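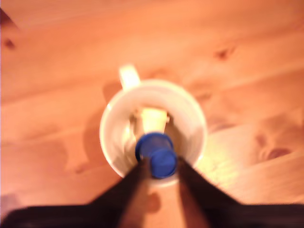

4.2 Mugs as desk containers

Figure 3. A white mug on a wooden tabletop, seen from above, with a blue cylindrical object and a pale yellow one at its opening.

Of the household items in our survey, the mug was the one most often kept for a purpose other than its own. We visited homes and small offices in Gravthorpe and Trarnville and asked people to show us where they put the small things they used at a desk or kitchen table. Purpose-made holders were less common than we had expected. In 87 of the 400 places we recorded, the main container was a mug, and in most of these the mug was no longer used for drinking at all.

The mugs were usually plain. Respondents said they had picked one that was chipped, stained or left over from a set, and few could remember deciding to do so. One woman in Trarnville had kept the same mug beside her telephone for 90 months, a figure she worked out from the date she moved in.

Figure 3 shows a mug with its handle pointing away from the lower side of the picture. The pale yellow object is inside the opening and is partly hidden by the blue one. Overlap of this kind matters for our account of searching. A mug is narrow for its depth, and whatever stands nearest the user tends to cover what is behind it. When we asked people to name the contents of their mugs without looking, they were good at naming tall items and poor at naming short or thick ones. Items lying at the bottom were hardly ever mentioned.

Thick objects also change how a mug is used. Pens and pencils lean against the rim and leave room for more, whereas a glue stick or a marker takes up a good part of the opening. Respondents dealt with this in different ways. Some started a second mug. Others left the thick items on the table next to the first, which Sæther (Arvid Sæther, unpublished notes from the Clukcombe visits) calls the overflow zone. We have kept his term, although in our own visits the zone was often just a clear patch of table where things were put down and picked up again during the day.

The direction of the handle was recorded in September only, during the second round of visits. We had supposed that it would point towards the user's stronger hand, as it does with a mug in use for drinking. No such pattern was found. Once a mug has become a container it is seldom lifted, and the handle points wherever it was left. We return to this in Section 5, where mugs are compared with jars and tins.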